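Tabla de cortar Brilero: mi opinión después de un verano entero

Yo era de las de tabla de plástico. De las finitas, esas que se doblan para echar la cebolla a la sartén y que al cabo de un año están grises por mucho que las frotes. Tenía tres, todas feas, y me parecía estupendo. Pero en mayo me mudé, la cocina nueva me gustaba muchísimo más que la vieja (¡por fin encimera!) y me dio por pensar que ya iba siendo hora de tener una tabla de madera en condiciones.

Miré bastante. Estuve a punto de comprar una Bendex, que es más barata, pero la tuve en la mano en la tienda y pesaba tan poco que me dio mala espina. También me enamoré de una de Cadwaladr que costaba una barbaridad y que, según el folleto, había que aceitar cada semana. Cada semana! Yo no riego ni los cactus. Al final me quedé con la Brilero mediana, con surco para los jugos, y llegó en 10 días, bien embalada y con un olor a madera buenísimo al abrir la caja.

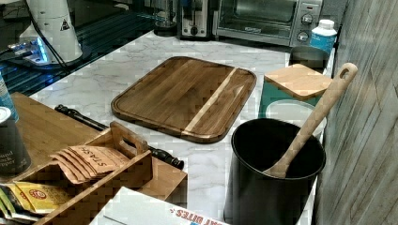 Lo primero que noté fue el peso. Acostumbrada a mis plastiquitos, la primera vez que la levanté para fregarla casi se me va al suelo. A cambio, cuando cortas no se mueve ni un milímetro, y eso con una calabaza o con pan duro se agradece un montón. De aspecto no le pongo ni una pega: marrón oscuro, con la veta bien marcada, las esquinas redondeadas y esa franja clara en diagonal que al principio me parecía un capricho y ahora es lo que más me gusta. Mi hermana dice que es de señora mayor. Pues muy bien, seré una señora mayor con una tabla preciosa.

El surco tiene su aquel. Para tomate, sandía o melocotón va de maravilla, porque es poco profundo pero recoge lo suficiente para que no acabe todo chorreando por la encimera. Con un pollo asado se queda corto. Lo probé en agosto, con la familia en casa, y a mitad de trinchar ya estaba buscando papel de cocina con los codos. Si lo tuyo son los asados de domingo, mira la grande, o usa una fuente y santas pascuas.

Otra cosa: los ajos. La madera coge olor, no hay más. Yo le paso medio limón con sal gorda, la dejo 15 minutos, la aclaro y la seco de pie. El truco es de Huệ Khương, mi vecina de arriba, que cocina mil veces mejor que yo y que me riñó muy seriamente el día que vio mi tabla en remojo en el fregadero. No la dejéis en remojo, por favor. Ni la metáis en el lavavajillas, que ya sé que la tentación es grande. 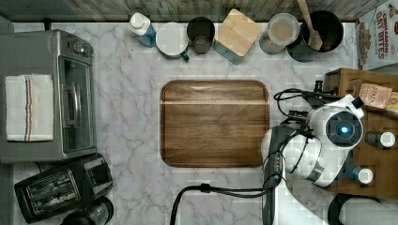
Con el aceite me he llevado una sorpresa buena. Compré un bote del mineral de Stestavance, que es apto para alimentos, y con una mano al mes la tengo perfecta. Se extiende con un trapo viejo, se deja toda la noche y por la mañana se retira lo que sobra. Hubo un mes que se me olvidó y la noté reseca por los bordes - nada grave, le di dos manos seguidas y como nueva.

¿Marcas de cuchillo? Sí, claro, alguna tiene. En la parte donde pico siempre la cebolla se ven rayitas si la pones a contraluz. Escribí al servicio de atención al cliente para preguntar si se podía lijar y me contestó Jagadeesh Nair, majísimo, con instrucciones paso a paso y el grano de lija que tenía que usar. Todavía no me he atrevido, pero ahí tengo el correo guardado.

Lo que menos me gusta: que no trae patas de goma (yo le pongo un trapo húmedo debajo cuando voy a cortar en serio) y que no tiene ni asa ni hueco para los dedos, así que con las manos mojadas es un incordio. Y que no me cabe en ningún armario, de modo que vive en la encimera todo el año.

Le pongo cuatro estrellas de cinco. La quinta se la guardo por si en el próximo modelo le ponen las dichosas patas.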